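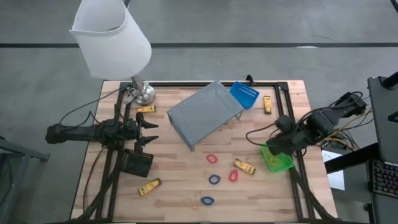 Butcher-block tabletop with table lamp, perforated stand and green basket.

In Defense of the Open Basket
Hitov Office of Shared Facilities, 25 August 2021

The revised furnishing guidelines for shared rooms, circulated to all departments this summer, recommend that small items be stored in closed drawer units wherever possible. The recommendation is made in good faith and answers a real complaint. Shared tables at the Rendo and Saha buildings have been cluttered for years, and a drawer unit will clear a surface faster than any notice on the wall. It is nonetheless the view of this office that the recommendation should be withdrawn before it is applied to the remaining rooms, and that departments should be encouraged to keep open baskets, low shelves and fixed lamps on their tables.

The present guidelines measure tidiness by how little can be seen. A table passes inspection when its surface is clear, and the inspection does not extend to the drawer beneath it. When the drawer units at Rendo were emptied in April, they yielded more than 300 small items with no label and no recorded owner. Many had been reordered during the year by departments that already had them. A surface that looks orderly on Friday afternoon tells the facilities staff very little about whether the next person to use the room will find a key, a clip or a pair of scissors. 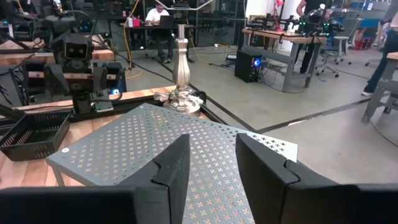

The cost of the drawer units also deserves a plain statement. The approved model, the Flonley cabinet, was budgeted at 2,050 dollars per room, including delivery and fitting. An equivalent set of plastic baskets, with one metal riser shelf, was purchased for a room at Saha out of the petty cash allowance. Cost alone should not settle the question, and there are rooms where a lock is required by policy. In most shared rooms, however, the contents at issue are key holders, cable ties, tape and pens. Locking such items away protects them from the people for whom they were bought.

An open basket has the further merit of showing when it is full. A drawer can be filled until it no longer closes, and in practice it is. A small basket on a table reaches its limit in view of everyone who passes, and the decision about what to remove is made earlier and by the people who use the room. The same may be said of the riser shelf, which gives a table a second level without hiding the first. Items used daily can be placed on top and the baskets moved beneath it. This office would ask only that the shelf be low enough to see over and light enough to lift when the table is cleaned.

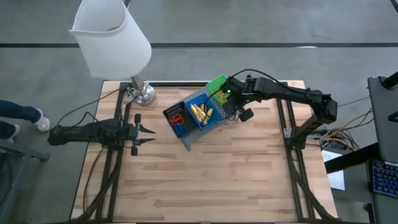
Lighting has been treated in the guidelines as a separate matter from storage, and we believe this to be a mistake. People put things back where they can see, and a dim table collects objects at whichever end is nearest the door. The guidelines would replace table lamps with overhead fixtures in every room, on the ground that a lamp takes up space. The space involved is modest. A lamp set on the back-left corner, as in the photograph, with a narrow round foot and its cord led away to the left, leaves the middle of a square tabletop to those who need it. What matters is that the position be agreed and kept. A lamp that wanders from corner to corner takes its cord with it, and a cord lying across the middle of a table does more harm to good order than any number of baskets.

The objection most often raised against this position is appearance. Visitors form an opinion of an institution from its rooms, and bright plastic does not suggest permanence. We accept the point as it applies to reception areas and to the two meeting rooms used for outside guests. We do not accept it for working rooms. A green basket beside a pale wooden surface is easy to find, and color remains the simplest label available – simpler than the printed codes that were tried at Saha and that had peeled away within 11 weeks. Departments may wish to give each basket a single purpose and to keep the color constant from room to room, so that a person who borrows a key in one building knows where to return it in another.

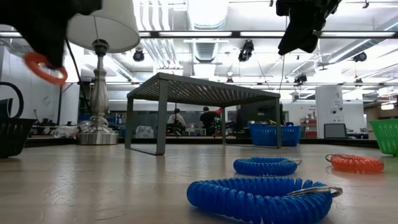 Taras Chornovol has argued, in a written response to our draft, that open storage works only as long as someone is willing to sort it, and that the revised guidelines were adopted precisely in those rooms where sorting had stopped. He asks whether departments that would not empty a drawer can be expected to empty a basket.

It is a fair question, and the experience at Saha answers it in part. Sorting a basket there has been set down as a task of a few minutes at the close of each week, and the departments concerned have kept to it since spring. Whether larger rooms would do the same is less certain. The rooms at Rendo seat up to 25 people, and no single department is answerable for them. For those rooms we would support a trial period, with the existing Flonley cabinets left in place but unlocked, and with baskets set out on the tables for items in common use. The facilities staff should record what is reordered during the trial and what is found at the end of it.

Departments that hold a view on the matter are asked to submit it in writing to this office before further cabinets are ordered. Requests for baskets and riser shelves may be made on the ordinary supplies form.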